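Chapter 5
What Productivity Numbers Leave Out
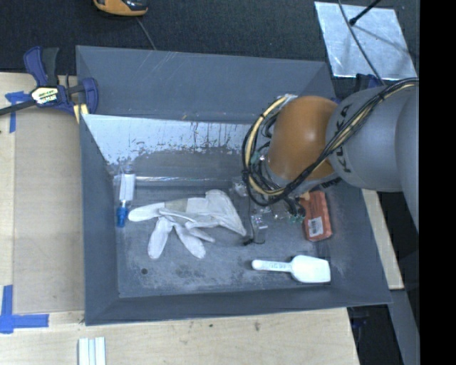

Figure 5.1 A robot arm over a gray bin. Output per hour is easy to state for a machine and harder to state for an economy.

Few figures in economics are quoted as often as output per hour, and few are checked so seldom. A minister announces that productivity rose last year. A newspaper repeats it, and by evening it has become a reason to cut a tax or raise a wage. The student should get into the habit of asking two dull questions first. Output of what? Whose hours?

Take the town of Hikgate, which we will use throughout this chapter. In March its largest employer, the furniture maker Flitau, reported that output per worker had grown by 14 percent in a year. The local paper called it a triumph. Selorm Acheampong, then a graduate student, asked to see how the figure was built. Flitau had moved its cleaners, drivers and canteen staff to an outside contractor, Nukis. The same people came through the same gate each morning, but they no longer counted as Flitau workers. Output had grown by 3 percent. The head count had fallen, and the division did the rest.

Was anyone lying? Probably not. The sum was correct and the definition was written in a footnote. But a reader who took the headline to mean that people in Hikgate were making far more in each hour of work would have been badly misled.

Services are worse. A chair can be counted. What does a school produce, or a nurse on a quiet night? Statistical offices have answers to these questions, and some are clever, but many amount to measuring what was spent and calling it what was made. Mansa Agyeman's survey of 74 small firms in the Baidoo valley found that most owners guessed at the hours they reported, and that several left out their own. We should not lean hard on a change of one or two points in a number made from such material.

Section 5.1 sets out the standard measures. Section 5.2 looks at hours, paid and unpaid. Section 5.3 takes up price changes, where most of the real trouble lies, and returns to the Flitau accounts with the contractor's workers put back in.

Terms to know: output per hour, head count, contracting out, value added, price index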